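Equipment Planning Forum > Capital Requests > Data Collection Hardware
Topic: Hand-held gripper units for next budget cycle, request for comments
Replies: 7

tbogdan_planning
Colleagues,
The manipulation group has asked for additional hand-held gripper units before the December submission closes. I am opening this thread so that comments are on record before the request goes to Finance. The current proposal reads as follows.
Six hand-held units from Kiltska, with spare fingertips and cables.
One storage and compute package from Drunex, sized for 174 hours of recordings.
No robot arm in this cycle. The existing arm at the Penrose site would remain shared.
Please limit replies to cost, quantity and timing. Questions on research direction should go to the group lead.
Tincuța Bogdan

t.sitthichai
Thank you for opening the discussion. I support the request in general but ask that the quantity be reviewed. Our log for the last quarter shows 142 hours of recorded work, and most of it was done with two units in use at the same time. I do not see how six new units would be kept busy with the operators we have. Three would be adequate, with the balance moved to spare parts.
Thanakorn Sitthichai

labops_west
I must disagree with the previous post. The log shows two units in use because the others were out for repair. Fingertips wear, and cables fail at the connector. During one stretch we had a single working unit and the sessions for that period were canceled. If the quantity is cut to three, the same problem will return by spring.
For members of this board who have not visited the west office, the table work is done in the ordinary office area, and the arrangement should be considered when comparing this request with one for a fixed cell.
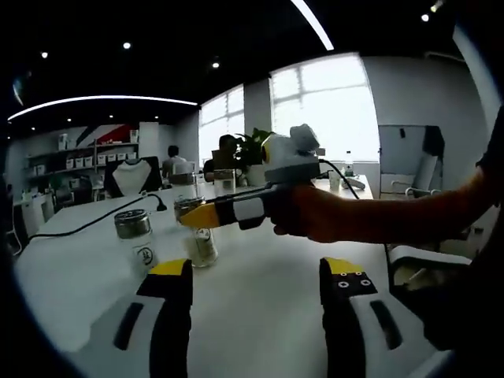

Jar work at the long table, west office, with two hand-held units.

No guarding, floor anchors or facility changes were needed for that setup. A fixed cell would require all three, and the last estimate from Woltero did not include electrical work.

finance_liaison_2
Two points for the record.
First, units priced individually under the capital threshold are normally charged to operating funds. If the six units are submitted as a single system, the request must state why they cannot function separately. Please do not combine them only to reach the threshold.
Second, the Kiltska quotation is valid for 30 days. If the comment period runs past that, a new quotation will be needed and the price may change.

t.sitthichai
In reply to labops_west: the repair history was not attached to the request, and I had no means of taking it into account. If the down time is as described, the case for spare parts becomes stronger, and the case for more complete units is still not made. A fingertip set costs a small part of the price of a unit. I would also like to know whether cables are covered under the present service agreement.
I have no objection to leaving out the fixed cell.

labops_west
Cables are not covered. Fingertips are covered for manufacturing defects only, and wear is excluded. I will post the repair history in the shared folder by noon tomorrow. I would accept four units if the spare parts line is raised and if a second cable per unit is written into the order.

drw_compute
A note on the storage line, which has received little attention. The figure of 174 hours assumes one video stream per unit. If the group intends to keep a second view for each session, the Drunex package will fill early and an expansion shelf will be needed in the same fiscal year. I recommend that the shelf be quoted now as an option. Cutting the number of units will not solve this, as storage depends on hours recorded.

tbogdan_planning
Thank you all. I will revise the draft to four units, two cables per unit, and an increased spare parts line, pending review of the repair history. Units will be listed separately as operating purchases in line with the note from Finance. The Drunex expansion shelf will appear as a priced option.
Mr. Sitthichai's objection on quantity will be attached to the request unless he wishes to withdraw it.

t.sitthichai
Please leave it attached. I will review it again once I have read the repair history.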